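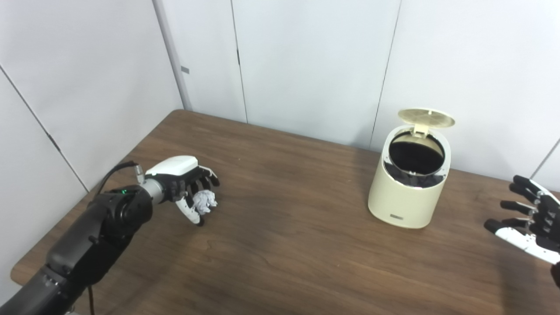 Crumpled paper and a trash bin, on a wood-grain table.

Home | Syllabus | Notes | Readings | Contact
Print this page | E-mail this page

Notes, week 5: Inking, and what a line is for

Okay, picking up where we ran out of time. I'd put two pages from Pelletier side by side on the wall, the opening page and the one near the end where the lighthouse is shut down, and I asked which was drawn with a brush. Most of you said the first. It's the second! The first page is all nib, and I think it fools people because the artist keeps going back over the outside edge of each figure until it swells up the way a brush line does. Look at the coat collars if you don't believe me (I didn't, for years).

Why do I care so much? A brush line gets fat and thin in one movement, so you feel the speed of the hand. A built-up nib line gets fat slowly, and it makes figures look heavy, a bit stuck to the ground. In Pelletier the keeper is stuck, he's been on that rock for 31 years, and then at the end he leaves and the line loosens up. I can't prove it was planned. I'd still put it in a paper.

Spotting blacks

This is an old term and you'll see it all over the readings. It means deciding where the solid black areas go on a page. Do it before you ink anything. Squint at your pencils, or hold them across the room, and ask where your eye goes first. If it goes to a hat, and the hat doesn't matter, you've got a problem.

Zernum is my favorite book for this. It's a horror comic, sort of, about a town under a reservoir, and there's a double-page spread with hardly any black on it except a doorway. I've read it I don't know how many times and I still look at the doorway before I look at the people. Compare that with Sodo, where everything is black and the figures are cut out of it in white. Same trick turned inside out, and a lot harder on the reader. I like Sodo a lot but I get tired by the halfway mark, and I know a few of you gave up (that's fine, but say why in your journal).

Covers

A cover has to do its job on a shelf, very small on a phone, and then again in the hand when someone's deciding whether to pay for it. Prernham went through two covers. The first printing was 2,000 copies with the full crowd drawing on the front, 29 faces, every one of them with a different expression. Gorgeous, and a mess at thumbnail size. The reprint uses one face out of that same crowd, the woman with the umbrella, blown up so big that you can see the white-out where her chin was fixed. I used to think the reprint was the lazy one. Now I go back and forth.

Something we didn't get to: likeness. Getting a face to look like a particular person is one skill, and getting it to look like the same person from panel to panel is another, and you can be very good at one and hopeless at the other. I am! My portraits are decent and my characters age ten years when they turn their heads.

For next time

Ink one page of your own pencils twice, once with a nib and once with a brush. Use the same page both times, please, or we can't compare them. Bring both and the pencils. Read the middle section of Zernum again, from the church to the boat, and mark every panel with no black in it at all. Scans are okay for the journals but I want to see the real pages on paper.

Office hours are still 3:30 to 5, same room.

Comments (5) | Share (2)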